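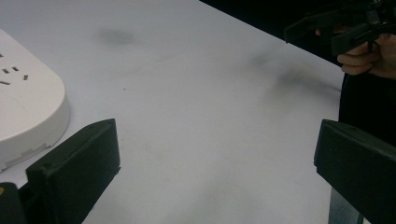 White table, power strip on the left side.

October 2025

Table and power, notes for me and for who uses the bench after me.

I have finally decided how we keep the white table. In the last weeks it became a place for everything: cups, delivery papers, the two Clanard boxes which we never opened. Siu-ming Tu moved the boxes to the shelf under the window, and I wiped the top with the mild cleaner. Please do not use the Prata spray on it, it leaves a shine and afterwards the matt surface looks spotted.

The power strip stays on the table for now. I know the rule says it should be fixed below, but the sockets are the kind with small angled slots, and under the table I can not see which way the plug must go. I tried it with a torch in my mouth and it was not pleasant. Siu-ming would like to screw it to the left leg. We leave this question open until November, when the Drendine order comes with the brackets. The order number ends with 192, if somebody needs to ask.

Rules for the moment:
Middle of the table stays free when you go home.
Chargers only in the strip, no heater and no kettle.
Cable goes over the left side – not across the middle.

I also measured the lamp light on the table, because small dark parts were easy to find but white parts were not. At the middle I read 2,000 lux, which is more than I need. With the lamp turned one step down it is more comfortable for the eyes. A grey mat would maybe help for the white parts. Pluklow has one in the catalogue, item 33, I did not order it yet.

To do: new label for the shelf, ask for the mat, return the torch to Siu-ming.

7 comments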